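手持ちグリッパーによる教示データ収集、オニッツが作業基準を改訂 9月から適用

オニッツ(Onitz)は、手持ち式グリッパーを用いた教示データ収集の社内作業基準を改訂し、9月の収録分から適用すると発表した。対象は、一般住宅や店舗など研究施設の外で行う卓上物体の把持・移載作業である。旧版は実験室での収録を前提としており、家庭環境での運用に関する規定が不足していた。

改訂の柱は、収録前点検、物体配置の管理、背景に含まれる私物の取り扱いに関する規定の三つである。

収録前点検では、指先パッドの摩耗、リンク機構のピボットねじの緩み、開閉ストロークの再現性を確認項目とした。左右のグリッパーを同時に使用する双腕収録の場合、点検は左右それぞれについて個別に記録する。片側のみの記録で双方の点検を代表させることは認めない。パッドを交換した場合は開閉幅の校正をやり直し、校正値をセッション記録に添付する。

基準の起草を担当したカルライン・カイペルス氏は「従来の記録では、把持の失敗が操作によるものか、パッドの劣化によるものかを後から切り分けられなかった。点検記録をセッション単位で残すことで、原因の追跡が可能になる」と説明する。

物体配置については、1セッションあたりの連続収録時間を30分以内とし、次のセッションに移る前に配置を変更することを義務付けた。同一配置での試行は25回を上限とする。青果のように表面性状や形状の個体差が大きい物体は、品目名に加えて個体ごとの識別符号を付与し、損傷が生じた個体は以後の収録に使用しない。切断面が露出した物体は、パッドへの付着物の有無を試行ごとに確認する。
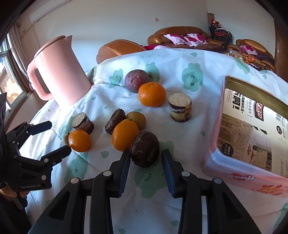
布を敷いた作業面の扱いも新たに明文化された。テーブルクロスなど柔軟な敷物は、把持動作に伴ってずれやしわが生じ、物体の姿勢を変化させることがある。新基準では敷物の使用自体は制限せず、種類と固定の有無をメタデータに記入するよう求める。収録の途中で敷物を張り直した場合は、その時点でセッションを区切る。

作業範囲については、対象物体から外れた家財や電気製品を移動させずに収録する場合、グリッパーの可動範囲と干渉しないことを事前に確認する。加熱機能を持つ器具は電源を切り、水を抜いた状態とする。収録担当者は作業開始時に可動範囲を一巡させ、接触の有無を記録票に記入する。

背景に含まれる私物については、居住者から書面で同意を得ることを収録の条件とした。氏名、住所、顔写真など個人を特定しうる情報が映り込んだ場合は、該当区間を除去するか、マスク処理を施した上で保管する。市販品の商標や包装の印刷は原則としてマスクの対象としないが、外部にデータを提供する際は提供先の利用条件に照らして再度審査する。

データの検査体制も変更する。これまでは収録担当者が自ら合否を判定していたが、今後は収録に関与していない検査員2名が独立に判定し、結果が一致しない試行は保留とする。1000試行ごとに保留率を集計し、基準の見直しに用いる。保留となった試行は削除せず、判定理由を付して別領域に保管する。

検査手順を監修したゾルターン・ショモジ氏によれば、判定が分かれやすいのは、物体に触れたものの把持に至らなかった試行と、把持後に隣接する物体を動かした試行である。前者は「未把持接触」、後者は「隣接干渉」として区分を設け、成功・失敗の二値とは別の欄に記録する。

共同で収録を行うトローロウ(Trorlow)も同じ基準を採用する。同社のマリアマ・オウス氏は「収録場所ごとに様式が異なると、統合の段階で使えないデータが出る。記録票の項目名と単位をそろえることを優先した」と述べた。両社間で異なっていた開閉幅の表記は、ミリメートルに統一される。

旧版に基づく収録済みデータについては遡及適用を行わず、版番号を付して区別する。新旧のデータを混在させて学習に用いる場合は、その比率を報告書に記載しなければならない。記録票の様式と点検手順書は、収録担当者向けの講習に合わせて配布される。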